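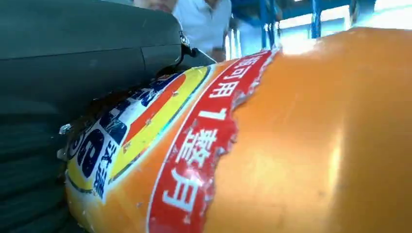 *A gripper at the top of a bottle.*

**Holloway adds a rhubarb and ginger cordial to its Lekus range**

Potirberg, 6 March 2023 – Holloway is adding a rhubarb and ginger cordial to its Lekus range of mixers and soft drinks. It goes on sale this month in 181 independent shops, farm shops and cafés, and can also be ordered direct from the company's depot in Tondau.

The cordial is made from pressed rhubarb, fresh root ginger, sugar, lemon juice and water. It contains no alcohol and no sweeteners. Holloway tried it in a small number of cafés last October, when it was served hot with a slice of lemon. Customers asked for it cold as well, and the recipe has been changed to suit both. The new version is a little sharper and has more ginger in it.
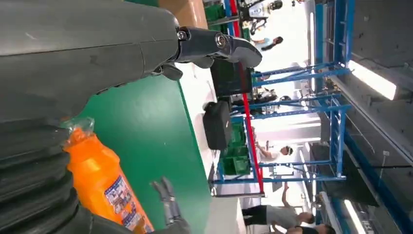 To make a long drink, pour one part cordial over ice and top up with five parts sparkling water. It also works with dry cider or a plain white wine. For a hot drink, use water that has come off the boil and stir well before serving – the ginger tends to settle at the bottom.

Holloway suggests the following punch for a party:

- 200 ml rhubarb and ginger cordial
- 100 ml lemon juice
- One litre chilled sparkling water
- Two oranges, sliced
- A handful of mint

Put the cordial, lemon juice and orange slices in a large jug and leave in the fridge for an hour. Add the sparkling water, mint and plenty of ice when guests arrive. For a version with alcohol, replace half the water with chilled prosecco.

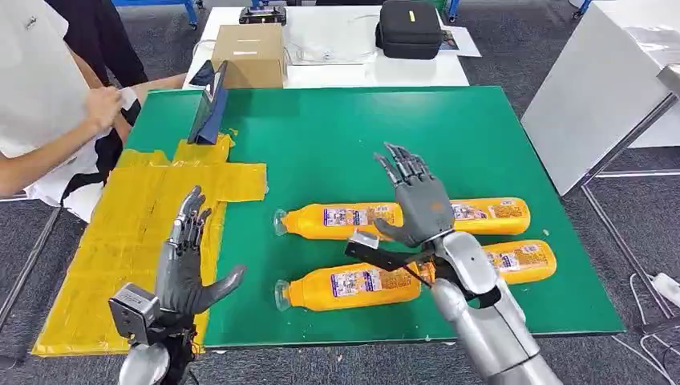

*Orange plastic bottles with clear caps on a green mat.*

The Lekus range already includes elderflower, blackcurrant and bitter lemon. Those three recipes and their prices stay the same. The spiced apple cordial is a winter line and will be back in October.

Once opened, the rhubarb and ginger cordial should be kept in the fridge and used within four weeks. Some separation is normal and a good shake will put it right.

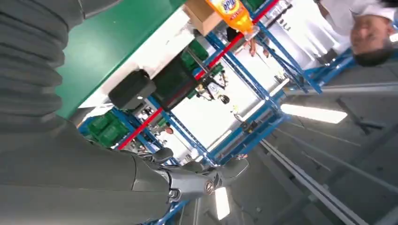

Cafés and bars can order by the case, mixed with other Lekus flavours if they wish. Trade customers placing a first order before the end of the month will receive a set of printed recipe cards with the punch above and two hot drinks. Delivery is free within the Potirberg and Tondau areas and takes two working days. Orders going further afield take up to five.

**Notes to editors**

Holloway makes cordials, mixers and soft drinks in Potirberg. Samples of the new cordial are available on request from the press office, as are the full ingredients list and nutritional details.

ENDS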